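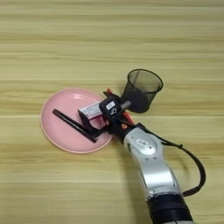 Stop Calling It Operator Error

The incident report from the Brosenstead workshop is one page long, and the cause is given in two words: operator error. I have read it several times, and I think those two words are wrong.

The job was a simple one. An arm picks small items off a plate and puts them in a cup. It had done this for 87 runs that day without trouble. On the next one the gripper closed on a pen, lost its grip halfway up, and went on with the move as if it still had the pen. Boglárka Vörös reached in to take the pen away. The arm came back down for its next pick and caught two of her fingers against the plate. She had bruises and missed a day of work.

The report says she should have pressed the stop button first. That is true, and she says so herself. But the button was on the far side of the table, and the arm had paused for eight seconds before it moved again. There was no light or sound to tell her it was waiting and not finished. Anyone who works beside a machine all day learns to read a pause like that as the end of the job.

The dropped pen matters too. The gripper can report how far its fingers have closed. Fingers that close all the way are holding nothing. The Zeravow control software records that number and does nothing with it. Vilmos Győri found nine drops in the January logs that looked the same, and each time the arm carried on. A drop should stop the arm and keep it stopped until a person clears it.

I have heard the argument that small arms don't need this. They are light and slow, and a proper guard can cost 2,000 dollars, more than some shops want to spend on a bench task. I accept that a cage may be too much here. A warning light is cheap, though, and so is moving a button — the second one took us ten minutes.

Boglárka has been asked to repeat her safety training. I have no objection to training. I would like the report reopened as well, with the software listed as a cause and a date set for fixing it.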